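The schedule for the Postimbridge district league gave each club one bye per half season, and Clorkbridge had drawn theirs in the wrong place. It fell the week before the cup tie with Pretance, when Kojo Eshun would have preferred his back line to be playing. After it came three matches in 9 days.

He worked the problem at the kitchen table before seven in the morning. The squad sheet listed players by position, minutes played and condition. Two centers were out with hamstring strains, grade one and grade two. The regular hooker had been called up by the regional side and would not be released until after the tie. The reserve hooker threw accurately to the front of the lineout and poorly to the back, so any call past the middle was a risk.

Eshun drew the lineout again with four men in place of seven. A short lineout removed the long throw. It also put three extra forwards in midfield, where Pretance liked to run their big number eight off the first phase. He marked the distances in pencil and checked them against the notes from the previous season. The gap between his flyhalf and the nearest forward was too wide by two steps. He moved the forward and the gap opened on the other side.
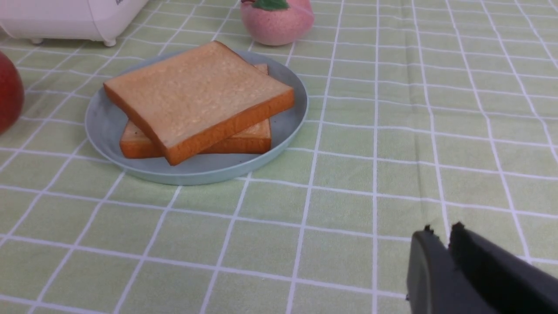 Dede Appiah told him over the phone that the lineout was the wrong place to start. She had the kicking numbers open. Pretance had kicked for 496 meters in their last match and had gained very little from it, which meant they were kicking badly or kicking to a plan. She thought it was a plan. They put the ball down the middle, let the other side run it back, and waited for the tackled player to be isolated.

"So we don't run it back," Eshun said.

"You run it back with two men attached. Or you kick it off the field and trust the lineout."

"The lineout is four men and a reserve hooker."

"Then two men attached," she said.

He wrote it down. The instruction affected the fullback and both wings. Laryea, on the left, was quick enough to outrun his own support and generally did. In the last match he had been caught alone four times and penalized on three of them for holding on. The fourth had been a turnover. Eshun had shown him the footage. Laryea had watched it with interest, as if it concerned a player on another team, and had asked whether the meters gained still counted.

They did count. He had led the league in them since October.

Eshun considered moving him to the bench. The replacement was a 19-stone prop's younger brother who could catch and did as he was told. Against that, Pretance would push their wing up ten yards the moment Laryea's name came off the team sheet, and the whole field would shrink. He left the name in and wrote a condition next to it: no carry past the 50 without a call from inside.

Training that evening ran for an hour and a half. The backs worked kick returns on the far side of the field under the better lights. Eshun kicked the first set himself, high and central, and stood where the Pretance flanker would stand. On the first return Laryea went alone. On the second he went alone. On the third he slowed for two strides, looked left, and let the fullback bind on before contact. The ball came back clean.

"Again," Eshun said.

They ran it until the throw-in group had finished and come over to watch. The reserve hooker had hit the second jumper on most of his attempts — the misses were all long, and long could be corrected.
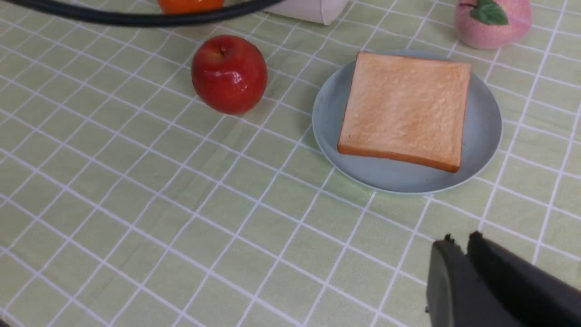
Laryea asked, on the walk back to the changing room, what he was supposed to do if there was open field in front of him and no one had made the call.

Eshun took the corner flags out of the ground as they went. He had been expecting the question since morning and had prepared an answer involving support lines and angles of arrival.

"How open?" he said.

"Forty meters. Just the fullback."

"Which side is he standing?"

"Wrong side."

Eshun put the flags under his arm. A crowd of 1,000 was expected for the tie, and most of them would be shouting the same thing.

"Then go," he said. "But look left first."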